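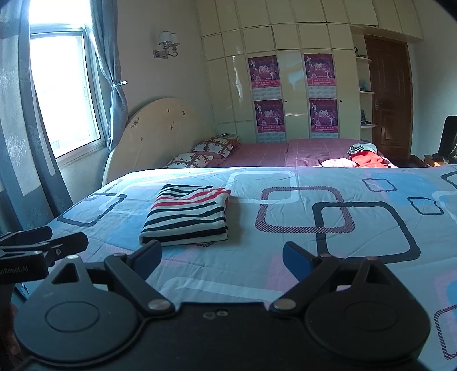 Figure 4. Couvre-lit bleu clair imprimé de grands contours de carrés arrondis (bleu marine, blanc, rose, violet rayé).

4.2 Échelle du motif et lisibilité de l'usure

La section précédente traitait des impressions à petit rapport, pour lesquelles la perte de contraste se mesure par moyenne sur une surface étendue. Cette méthode convient mal aux motifs de grande échelle. Lorsque le dessin se compose de grands contours sur un fond clair, comme dans le cas de la figure 4, une fenêtre de mesure placée au hasard tombe le plus souvent sur le fond, et la valeur obtenue renseigne peu sur la tenue des couleurs du tracé. Nous avons donc adopté pour ces pièces un relevé orienté, dans lequel chaque point de mesure est rattaché à un élément du dessin : fond, trait ou bord de trait.

Le corpus comprend 38 couvre-lits matelassés imprimés, prêtés par des foyers de Galtanside et de Kurnis. Les pièces tissées-teintes et les assemblages de type patchwork ont été écartés, la couleur y étant portée par le fil ou par la juxtaposition d'étoffes distinctes. Chaque foyer a rempli une fiche indiquant la fréquence de lavage, la température habituelle, le mode de séchage et l'orientation de la pièce sur le lit. Cette dernière rubrique, absente du protocole initial, a été ajoutée à la demande de Rosalinda Pascual après les premiers relevés, qui faisaient apparaître des écarts marqués entre les deux extrémités d'une même pièce.

Les mesures colorimétriques ont été effectuées à plat, sous éclairage diffus constant, après conditionnement des textiles pendant 20 heures dans une salle à humidité contrôlée. Pour chaque couleur du dessin, le point de référence a été pris au revers de l'ourlet lorsque l'impression s'y prolongeait. À défaut, la zone la mieux protégée par le pli latéral a servi de référence secondaire, et la pièce a été signalée comme telle dans les tableaux. L'indice d'usure retenu, noté ci-après indice d'Aquino, est le rapport entre l'écart de couleur au bord du trait et l'écart de couleur au centre. Il vaut 1 lorsque la décoloration est homogène et croît à mesure que le contour perd en netteté.

Deux régimes se distinguent. Dans le premier, le trait pâlit de manière uniforme et sa largeur apparente reste stable. Il concerne surtout les teintes claires, roses et jaunes notamment, pour lesquelles l'écart avec le fond est faible dès l'origine. Dans le second, le bord se dégrade avant le centre. On le rencontre pour les bleus foncés et les noirs, dont la perte de pigment par frottement se concentre le long des lignes de piqûre. Lorsque la piqûre suit le contour imprimé, les deux effets se superposent et l'indice devient difficile à interpréter ; ces relevés figurent en annexe et n'ont pas été inclus dans le calcul des moyennes.

Les traits rayés posent une difficulté particulière. La rayure introduit à l'intérieur même de l'élément une alternance de valeurs que l'instrument, dont l'ouverture est plus large que le pas de la rayure, restitue sous la forme d'une teinte intermédiaire. Une décoloration de la seule bande foncée peut alors passer pour un éclaircissement général. Nous avons complété la mesure par une comparaison visuelle à l'échelle de gris, réalisée par deux observateurs travaillant séparément. En cas de désaccord, la note la plus sévère a été conservée.

L'orientation de la pièce explique une part importante de la dispersion. Dans 70 % des foyers, le couvre-lit est toujours posé dans le même sens, souvent parce que l'étiquette sert de repère. L'extrémité haute, repliée et manipulée chaque jour, présente un indice supérieur à celui de l'extrémité basse, et cela quelle que soit la température de lavage déclarée. L'exposition à la lumière d'une fenêtre latérale produit un gradient perpendiculaire au premier, que les grands motifs rendent perceptible à l'œil : deux éléments de même couleur, éloignés l'un de l'autre, peuvent être comparés directement. Sur un semis serré, la transition passe inaperçue.

Ces résultats diffèrent en partie de ceux obtenus sur rideaux avec le protocole Oster, où la lumière constitue le facteur dominant. Le rembourrage modifie en outre la répartition des frottements, les reliefs compris entre deux piqûres s'usant davantage que les creux. Une série complémentaire, prévue en août, portera sur des pièces neuves lavées en machine sans usage intermédiaire, afin d'isoler la contribution du lavage.

Articles connexes
Tenue des pigments sur étoffes matelassées : essais de frottement à sec
Le protocole Oster appliqué aux rideaux doublés
Étiquettes, ourlets et repères d'orientation dans le linge de lit
Rétrécissement différentiel de l'enveloppe et du rembourrage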